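Module 16: Two-arm handling of clothing
Handout 4, project groups
Convenor: Lovely Saludo

4.1 Task

Each group programs a pair of arms to work with garments and a hanging rack. Marks are given for the handling itself. Speed is not marked this term.

4.2 Why cloth is awkward

A rigid part can be described by its position and rotation. A garment cannot. Its shape changes with each contact, and most of it is hidden inside its own folds. Printed fabric adds a further difficulty: the edge of a pattern is easily mistaken for the edge of the cloth. Groups using the Sosance edge finder should test it on plain and printed items separately and report both results.

4.3 Procedure

Home both arms before loading the table. Start the log, then start the run.
Grip near a seam or hem where possible. A grip in the middle of a panel tends to pull up a cone of fabric and hides the corners.
When both grippers hold the same item, move them at matched speed. Unequal speed stretches the cloth and the wrist torque limit will stop the run.
Keep the wrist cables clear of the fabric.
Do not reach over the table while the arms are enabled.

4.4 Logging

Record 40 runs per group. A run that ends on a torque stop is kept and marked S. The Kanutmont set from last year holds 637 runs, of which 191 are marked S; it may be used for training but not for the final test. Files go in the Wattanapong folder under the group number.

4.5 Report

Four pages, due in December. Include one failed grip with its torque trace, and state the gripper opening used.
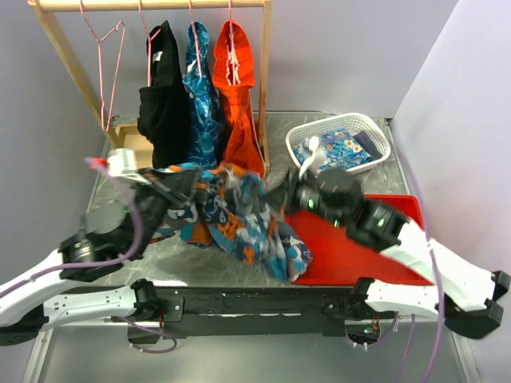

Fig. 4.1. Patterned garment between the two grippers, with the rack behind and the red tray at right.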